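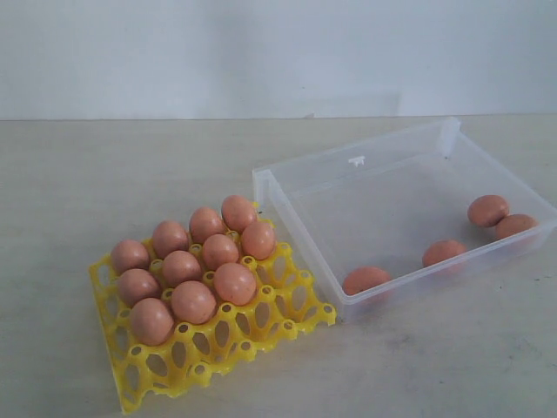 Home | Current Issue | Archive | Authors | Contact

Print this article E-mail this article

Apr 23, 2025
Bastien Leblanc

3. Storage of eggs after purchase

3.1 Trays and containers

Households in the study moved their eggs at least once between the shop and the pan, and the kind of holder they moved them into had more effect on handling than we had expected. Two kinds were common. The first was an open molded tray with cup-shaped cells, and the second was a transparent plastic container, with or without a lid. Figure 1 shows one of each side by side, the tray in yellow plastic with brown eggs grouped toward the back and left and the cells along the right side and front edge still empty. Partly filled trays of this sort were the normal state in the homes we visited. People seldom bought exactly as many eggs as the tray would take, and they did not spread the eggs out to fill the space.

Figure 1. Open egg tray and transparent container on a tabletop.

The households were drawn from two towns, Hosberg and Rillari. Each kept a handling diary for 4 weeks, noting when eggs were bought, where they were put and when any were thrown away. The diary form was adapted from the one used in the Nakum survey of 2011, with the questions on washing left out and a new page added for breakage. Of the households that began, 103 returned a diary complete enough to use. Six more were returned with one or more weeks missing and are not included in the tables.

3.2 Filling order

Most people filled a tray from the back or from one corner and worked across in rows. When asked why, they usually said it was how they had always done it. A smaller group put new eggs at the front and took from the back, so that the older eggs were used first. This works well as long as one person does the shopping. In homes where two or more adults put groceries away, the order broke down within a few days, and the diaries show fresh and older eggs mixed in the same row.

Marking eggs in pencil was rare in Hosberg and fairly common in Rillari, where many families buy from neighbors and the eggs carry no printed date. We did not find that marking reduced the number thrown away – the people who marked their eggs also kept more of them.

3.3 Breakage during transfer

Roughly a third of the reported breakage happened while eggs were being moved from the store carton to the tray or container. The usual causes were a wet hand, a tray set too near the edge of the counter, or two eggs picked up together. With open containers the eggs could touch each other, and several people reported hairline cracks that they noticed only when cooking. Trays kept the eggs apart but took up more shelf space, and this was the main reason given for not using one.

The Minhas method of scoring cracks was used for all eggs set aside by the households. Scores are given in Table 2. Eggs with leaking shells were recorded as broken and were not scored.

Print | E-mail | Back to top | Next section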